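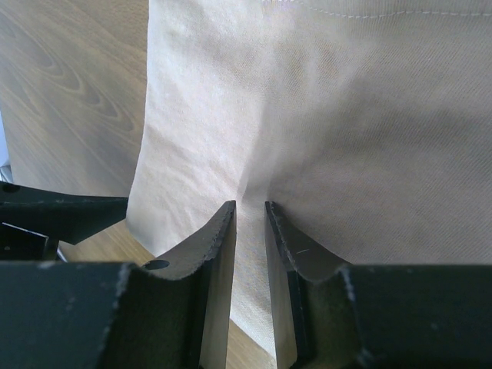 第4章 首次使用与布面处理

蒸汽熨刷出厂前经过通水检测，水箱和管路内残留少量水渍属于正常现象，首次使用前应先按4.2节完成冲洗，再用于衣物或家用纺织品。桌布、窗帘等大件布料可以悬挂处理，也可以平铺处理。平铺时先检查台面：图中米色布料直接搭在浅棕色木质桌面上，这种铺法仅可用于干态检查和整理布边，喷汽之前必须在布料与木质桌面之间加垫隔热垫。布料被捏起的位置会形成褶，应先放平再进行熨烫。

4.1 适用范围

本章适用于Traddale Esus系列手持蒸汽熨刷，包括标准型和加长电源线型。两种型号的水箱、蒸汽面板和按键布局相同，操作步骤不作区分。配Paredes立式支架的用户，支架的组装见第6章，本章只涉及主机。

主要参数：
额定功率　2000 W
水箱容量　400 ml
蒸汽档位　2档（低、高）
附件　隔热垫、毛刷头、夹缝器、量杯

隔热垫为双面结构。银色面反射热量，朝上放置；灰色面防滑，朝下接触台面。两面不可互换使用。

4.2 首次冲洗

1. 取下蒸汽面板上的保护膜和水箱上的标签。标签残胶可用温水擦除，不得使用酒精或稀释剂。
2. 按下水箱释放键，将水箱向后平拉取出。
3. 打开注水口胶塞，加入清水至MAX刻度线。
4. 盖紧胶塞，将水箱推回主机，听到“咔”声后轻拉一次，确认锁定。
5. 将主机竖直放置在底座上，蒸汽面板朝向空旷处，与墙面和家具保持距离。
6. 接通电源，按下电源键。指示灯闪烁表示正在预热，常亮表示可以出汽。
7. 选择高档，锁定蒸汽键，连续喷汽3分钟。
8. 解除锁定，关闭电源，拔下插头，待面板完全冷却后倒掉余水。

注：首次冲洗时可能闻到轻微气味，或看到面板喷出白色细小颗粒，均为生产残留。如第二次加水后仍有颗粒喷出，请重复上述步骤一遍；重复后仍未消失的，停止使用并联系售后。

注意：冲洗用水不得倒回饮用容器。冲洗过程中不得将喷汽口对准人、宠物或带电设备。

4.3 用水要求

可使用自来水。自来水硬度较高的地区，建议将自来水与纯净水等量混合。下列液体不得加入水箱：

香水、衣物柔顺剂、淀粉浆
除湿机或空调的冷凝水
含醋或柠檬酸的除垢液（除垢程序除外，见第7章）
汽车电瓶用水

因使用上述液体造成的堵塞和腐蚀不在保修范围内。

水箱中的水不宜隔夜存放。每次使用结束后应倒空水箱，敞开胶塞晾干，再装回主机。

4.4 布料检查

处理前查看布料的洗涤标签。标签上熨斗符号带叉的，不得使用本机。标签缺失或字迹不清的，按照以下步骤做局部测试：

1. 选择布料背面靠近下摆或缝份的位置。
2. 将毛刷头取下，使用低档。
3. 面板与布料保持一指宽的距离，喷汽一次后移开。
4. 待布料冷却，检查有无收缩、发亮、掉色或水印。
5. 无异常时，可改为面板轻触布面再测一次。

各类布料的推荐设置如下：

棉、亚麻　高档，面板可接触布面，配合毛刷头
棉涤混纺　高档，面板轻触布面
羊毛　低档，面板不接触布面，喷汽后用手或软刷顺毛
真丝　低档，从背面处理，面板不接触布面
化纤、弹性面料　低档，面板不接触布面，先做局部测试
丝绒、灯芯绒　低档，从背面处理，不得压烫
皮革、麂皮、涂层布　不得使用

由多种面料拼接的织物，以其中要求最低的一种为准。带烫钻、热熔胶贴花或塑料亮片的部位应避开。浅色布料处理前应先擦净面板，面板上残留的纤维或水垢会在浅色布面上留下印迹。

4.5 平铺处理

平铺适用于桌布、餐巾、枕套和布边整理。面积较大的布料应分段处理。

1. 选择平整、稳固、高度适宜的台面。清除台面上的水渍和碎屑。
2. 铺设隔热垫，银色面朝上。隔热垫四周应超出当前处理区域。
3. 将布料展开，正面朝下，待处理的一段置于隔热垫上，其余部分自然垂放或叠放在一侧。垂放部分不得接触地面，也不得绕过电源线。
4. 用手掌从中间向两侧抹平布面，消除折叠和重叠。
5. 将面板置于布面上方，按下蒸汽键，沿布纹方向匀速移动。一段完成后松开蒸汽键。
6. 等待该段布面冷却后再移动布料。未冷却时拖动会产生新的折痕。
7. 重复步骤3至步骤6，直至全部完成。

警告：平铺处理时主机不得倒置，倾斜角度不得超过机身侧面的刻线。超过刻线时热水可能从面板滴出，造成烫伤。

注意：实木、木皮和上漆台面对湿热敏感。即使使用隔热垫，也应在每段处理后掀起隔热垫，擦干下方的冷凝水。不得以报纸、塑料布或泡沫板代替隔热垫。

注意：玻璃台面和天然石材台面温度较低时，不得直接承受蒸汽。

布边卷曲的处理：将卷边展平，手指离开后再喷汽。不得一边捏住布料一边向捏持处喷汽。需要拉紧布边时，应捏住远离喷汽口的一角，并佩戴隔热手套。隔热手套为选购件，订货名称为Preridard。

4.6 悬挂处理

1. 将布料挂在衣架、晾杆或支架上，周围留出操作空间。
2. 一手轻拉布料下端，另一手持主机。
3. 从上向下移动面板，移动时保持蒸汽键按下。
4. 厚重布料在背面重复一次。
5. 完成后保持悬挂，待布料干透再收纳。

窗帘可以不拆卸直接处理。处理前确认窗帘后方没有插座、开关和电热设备，并关闭窗户。蒸汽不得喷向低温玻璃。

4.7 使用中加水

水箱水位低于MIN刻度线时，蒸汽量减小，水泵声音变大，此时应停止操作并加水。

1. 松开蒸汽键，关闭电源，拔下插头。
2. 将主机放回底座。
3. 取出水箱，按4.2节步骤3和步骤4加水并装回。
4. 重新通电，指示灯常亮后继续使用。

水泵空转不得超过1分钟。主机设有空转保护，触发后指示灯变为红色，需加水并重新通电才能恢复。

4.8 使用后整理

1. 关闭电源，拔下插头。
2. 将主机置于底座上冷却。冷却期间面板仍有余热，应放在儿童接触不到的位置。
3. 倒空水箱。
4. 用微湿软布擦拭面板，不得使用钢丝球、砂纸或研磨膏。
5. 取下毛刷头，清除缠绕的纤维。
6. 隔热垫平放或悬挂晾干，不得在潮湿状态下卷起。
7. 电源线松散盘绕，不得紧缠在机身上。

4.9 常见现象

面板滴水
预热未完成即按下蒸汽键，或机身倾斜过大。等待指示灯常亮，并将机身竖直后再操作。连续点按蒸汽键也会导致滴水，应改为长按。

无蒸汽
检查水箱是否锁定、水位是否高于MIN刻度线。水箱刚装回时，需按住蒸汽键片刻使水泵充水。

布面出现水印
布料未干时受到挤压，或使用了硬度较高的水。对同一区域低档喷汽一次，悬挂晾干。仍有水印的，按洗涤标签清洗。

台面发白
湿热进入漆面所致。立即停止处理，移开布料和隔热垫，擦干台面并自然通风。不得用热风吹烤。

指示灯红色闪烁
温控故障。拔下插头，停止使用，联系售后。不得自行拆开机身。

联系售后时请提供型号、底座下方的序列号及指示灯状态。除垢周期与除垢步骤见第7章。

本章编写：Olaia Casado
技术审核：Emiliano Retamal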